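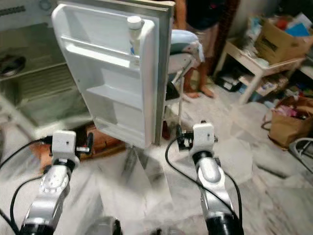
Vallalen, Sunday, September 6, 2026

Figure 1. Two-arm unit at an open refrigerator in one of the study homes.

4. Equipment planning and purchase

4.1 Starting point

The first budget for the home study was drawn up before we had chosen any homes. It listed the arms, the grippers, the mobile base, a computer for each unit, and a single line called "other." The numbers came from price lists and from what our lab had paid for bench equipment in the past. Bench work turned out to be a poor guide. On a bench the power outlet, the floor and the lighting are already paid for by someone else, and a broken finger can be replaced from a drawer down the hall.

This section covers how the budget was rebuilt, what was bought and what was leased, and where the plan and the spending came apart. We report shares of the budget and not prices, as both suppliers asked us to keep quoted prices private. The planning sheet itself, which we called Filip and which is referred to by that name below, can be shared with the price column removed.

4.2 What the tasks asked for

The task list was fixed in June. It has kitchen tasks (opening and closing a refrigerator, moving items between shelves), tidying tasks and simple carrying tasks. For planning purposes the refrigerator group mattered most. It needs reach, it needs a certain amount of pull at the gripper, and it puts the arms close to a large moving surface that can hit them. Every other group could be done with hardware that was good enough for the refrigerator.

Figure 1 shows the working conditions that the equipment had to be bought for. The door is open between the arms and the rest of the room, the black cables to the grippers hang in loops beside the arms, and there is a flattened piece of cardboard on the tile under the door. A person stands behind the door, near a stool and a table with a cardboard box on top. None of this was on our first parts list, yet each item changed a line in the budget. The cables led to a larger order of spares. Objects on the floor led us to pay for a base with more ground clearance. People moving through the room led to a second stop button for each unit, wired so that it could be held by an operator standing away from the base.

We asked for two arms per unit from the start. A cheaper plan with one arm was costed in Filip and kept there until the order was placed. One arm can open most refrigerators. It can't easily keep a door from swinging back while it takes something off a shelf, and the single-arm plan would have removed almost all of the tasks that the study was meant to cover. We mention it here as readers with a smaller task list may find that one arm is enough.

4.3 Buying and leasing

Arms and grippers were bought from Kirnel. Bases and onboard computers were leased from Lasora. The split was decided on one question: would the part still be useful to the lab after the study ended? Arms would be. They can go back on a bench, and two other groups in the building had asked for time on them before they arrived. The bases were a different matter. We had no later use for them, and no good place to store them.

The lease had a minimum term, and this was the largest mistake in our early planning. We had matched the lease to the data collection schedule, leaving out setup and the time needed to close down each home. When these were added, collection alone took up only part of the lease period. The lease had to be extended, and the extension was charged at a higher monthly rate than the first term. A longer lease signed at the start would have cost less in total.

Buying the arms had its own delays. The purchase had to go through the university's equipment office, where anything above a set value needs more than one quote. No second supplier offered an arm and gripper that fit our mounting plate. We wrote a justification, it was sent back for more detail, and we wrote it again. The time this took was not in Filip at all. Later versions of the sheet have a column for office time next to the column for shipping time, and for our arms the first was the longer of the two.

4.4 Where the money went

In the first draft, hardware took almost 80 percent of the budget. Staff time for equipment (assembly, repair, transport) sat in the remaining part along with payments to households, insurance and spares. By the close of the reporting period the hardware share had fallen well below this. The hardware had not become cheaper. Everything around it had grown, and the total had grown with it.

Transport was the line that moved most. Our plan assumed that a unit would be moved by van at the start and end of each home placement. In practice units also came back to the lab in the middle of a placement, either for repair or because the household needed the room for a few days. Each trip needed a van, a driver and one more person to help with lifting. Stairs were not considered in the first draft. In the second draft they were a yes-or-no field, and in the third they were given their own cost.

Spares were the next line. The original plan was a spares allowance of 20 percent of the purchase price of the arms, to be spent as needed. The amount was close to right. The way we spent it was wrong. We held the money and ordered parts when something failed, so that a unit could sit unused in a home while a small part was shipped. Idle time was paid for through the lease and through household payments, both of which ran whether or not the unit was working. After this had happened with cables and then again with the clamp parts of the grippers, we bought a fixed kit for each unit and kept it with the unit. The kit holds gripper fingers, cable sets, collar screws and a spare power supply. We would advise any group to buy the kit with the first order, when the shipping is already being paid.

Floor protection is a minor cost that caused a good deal of discussion. Homes in Vallalen often have hard tile floors, and households were worried about marks. Soft wheels were available from Lasora at extra cost. We tried mats first. Mats slid, and they had to be lifted each time the unit moved to a new task position, so the soft wheels were added to the lease. The mats are still in the budget table as a purchase with no remaining use.

4.5 Number of units

The study plan called for six homes. We compared one unit per home, all running at once, against a smaller number of units moved from home to home. Running all homes together shortens the study and keeps seasonal changes in daylight from becoming mixed up with differences between homes. It also needs the most operators, the most vans on the same day and the most hardware.

We settled on two units moved in turn. Khrystyna-Mariia Ivanyshyn built the comparison in Filip and ran it under different failure rates, taking the rates from our own bench logs. With few failures, the two-unit plan was clearly cheaper. With many, it lost much of its advantage, as a failed unit holds up every home behind it in the queue. The real failure rate was somewhere in the upper part of the range she tested. The two-unit plan still came out ahead on cost but the calendar slipped, and households at the end of the queue had to be contacted again about new dates.

A third unit, kept at the lab as a stand-in, was costed late in the process and rejected. We now think this was decided too quickly. Only the arms would have had to be bought, and the other groups mentioned in 4.3 would have used them between failures – a benefit that our comparison did not count, because Filip had no way to credit use outside the study.

4.6 Operator time

Each session needed an operator at the unit and a second person watching the room. The second person was left out of the first budget on the assumption that a household member could do this. The ethics review did not accept that, and we agree with the decision. Household members were free to be in the room and to go about what they were doing. They were not asked to watch the robot.

Training was budgeted as a single block before the first placement. Staff changes meant that it had to be repeated, with a unit taken out of use each time. Training on the bench with spare arms would have solved this, and is another point in favor of the stand-in unit.

4.7 Limits of this account

The spending described here is for one lab and one city, and for equipment that was new to us. Some of the costs came from our own lack of practice and would be lower for a group with units already in the field. The lease terms were negotiated for this study and may not be offered to others. Household payments follow local rules and should not be carried over to another country without checking. Repair hours are taken from staff timesheets, where short repairs done between sessions were often entered as session time, so the repair line is likely too low. Section 5 uses the corrected calendar throughout.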